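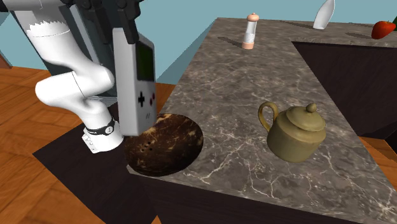
How to clean and reseal a marble worktop

April

Marble marks easily, but most dull patches and light stains can be dealt with at home in an afternoon. You will need washing-up liquid, soft cloths, bicarbonate of soda, cling film and a water-based stone sealer. We used Plurnel, which is sold in most hardware shops in Dirnport, but any sealer marked as safe for food areas will do.

Clear the worktop completely. Wipe up crumbs with a dry cloth first, as grit will scratch the stone when you rub it.

Mix a small squirt of washing-up liquid into a bowl of warm water. Wash the surface, rinse with clean water and dry it with a towel. Do not use vinegar, lemon or bathroom cleaner. Acid eats into marble and leaves pale rings that no sealer will hide.

For oil or tea stains, mix bicarbonate of soda with water until it is as thick as yoghurt. Spread it over the stain, cover with cling film and tape down the edges. Leave it for 23 hours or so if the stain is an old one. Overnight is enough for a fresh one. Lift off the film, let the paste dry, then scrape it away with a plastic spatula and rinse.
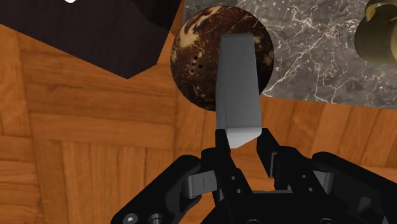 Yolanda Collado

Let the stone dry fully before sealing. To check whether it needs sealing at all, put a few drops of water on it and wait 11 minutes. If the marble has darkened underneath, carry on.

Pour a little sealer on to a cloth and work in small sections, starting at the back. Wipe off any excess before it dries or it will go cloudy. Apply 2 coats, leaving the time stated on the bottle between them. A 190 ml bottle did our worktop and the windowsill.

Keep the surface dry overnight. After that, use boards and coasters, and mop up wine, juice and coffee straight away. Repeat the water test every few months, more often next to the sink.

Related guides
Getting limescale off taps
Oiling a wooden chopping board
Regrouting kitchen tiles
Choosing a sealant for sinks

Contact us | © Nimri Home Guides | Back to top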